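Two-arm unpacking task: jar keeps slipping or tipping when we set it down in the tray
Posted in Robotics clubs and competitions
Oct 10, 2022

pondard_robots

Hi all, bit of a rush as we've got the lab for one more evening and then it's half the club away.

We're a student club doing the Cindon challenge, the household round. Two arms, one round table, shopping in a plastic bag, and the items have to end up in a tray. Scoring is out of 100 and most of it is for the jar ending up upright inside the tray. Fragile things score more, soft things score less, tearing the bag loses you 13 straight off.

Tray bit is what's killing us. We train from demonstrations, so one of us drives the arms by hand and the policy learns from that. Getting hold of the jar is mostly fine now. Carrying it over is fine. Then at the tray it goes one of three ways

– lets go too high and the jar drops and tips
– lets go ok but a finger catches the lid on the way up and pulls it over
– gets down near the side of the tray and just sort of hovers there until time runs out
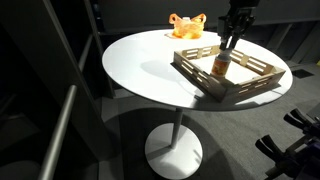 The grip is on the lid end, from above, as there's not much room to come in any other way once you're past the tray sides. We did try gripping lower down the jar but then the fingers hit the floor of the tray before the jar is properly down. Tray is the slatted wooden sort and we put it on the table at a diagonal, partly because the rules say the angle can change between runs and partly becuase whoever set up first did it like that and all our early demos have it.

We've got 19 demos in total. Last night we did 13 test runs and 7 of them had the jar standing at the end. Loss looks lovely, goes right down, doesn't seem to mean anything.

Things we've wondered about
– more demos (how many?? takes ages)
– a fixed release height instead of letting the policy pick
– softer finger pads
– turning the main lights up, it's quite a dark room apart from over the table

What would you do first with one evening? Not looking for a whole new method, nobody here has time for that.

Yoshida bench

Did this round in May with our own club so can tell you what we did, may not all carry over.

First thing, 19 is low. But before you record loads more go and watch the ones you have, slowly, just the last two seconds of each. Ours were a mess. One driver would set the jar down, pause, open, go straight up. Other driver opened while still moving sideways. The policy learned something halfway between the two, and halfway between is a jar on its side. We threw out every demo with a sloppy release and the thing got better with less data. Felt wrong but there you go.

Then agree one way of letting go and everyone sticks to it. Ours was: come down till the jar touches, stop, count to two in your head, open wide, straight up, no turning the wrist till you're clear of the tray. The stop matters. If there's no stop in the demos the policy has no idea when down is down.

For the finger catching the lid, open wider than you think. We were opening just enough to free it, looked tidy, and any small error meant a finger dragged across the lid. Check you've got room on the tray side though. If the jar is close in to the slats you'll swap one problem for another, so aim further into the middle. Easiest fix of the lot, that.

The hovering sounds like the angle to me. If all your demos have the tray turned the same way and then someone nudges it, the policy is seeing something it hasn't seen before. Do a handful with it square on, a handful turned the other way. Don't move the bag at the same time or you won't know which one helped.

I'd leave the fixed height alone. We tried it, worked great on our table, then the table at the event was a touch lower and every jar got dropped. Not fun.

Lights – keep them the same as when you recorded. If you change them you're more or less starting again.

hevuvex_team2

get softer pads. we put foam tape on ours and it was loads better

pondard_robots

Thanks both. Went through the demos at lunch and yes, there's a really obvious split, two of us pause and one of us (me) doesn't. So mine are going in the bin. Doing the stop and count thing tonight, tray at three angles, same lights.

Hevuvex which tape was it, and did it hold up or did you have to keep redoing it? Ours peeled off after one session but that was the cheap stuff from the print room.

hevuvex_team2

just normal foam draught strip, the thin one. redo it every couple of sessions, and wipe teh fingers first or it wont stick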